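Rodus Tabletop Simulation Package: Product Review

The Rodus package is a licensed library of simulated household tasks for two-armed robots with multi-fingered hands. It was assessed over one month at the Plumville laboratory on a standard workstation. The licence covers 67 tasks and 600 object models, with colour and surface finish adjustable for each. Installation was completed without assistance. The Kos physics module, supplied separately, is required for finger contact.

Plates, baskets and trivets are modelled to a good standard, and openwork items show the table surface through their gaps.

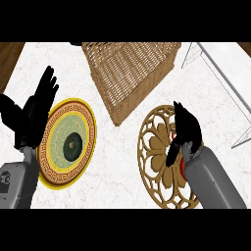 Contact behaviour is less consistent. Of 33 grasping tasks attempted, 8 required manual adjustment of friction values. Documentation on this point is brief. The package is recommended for laboratories with prior simulation experience.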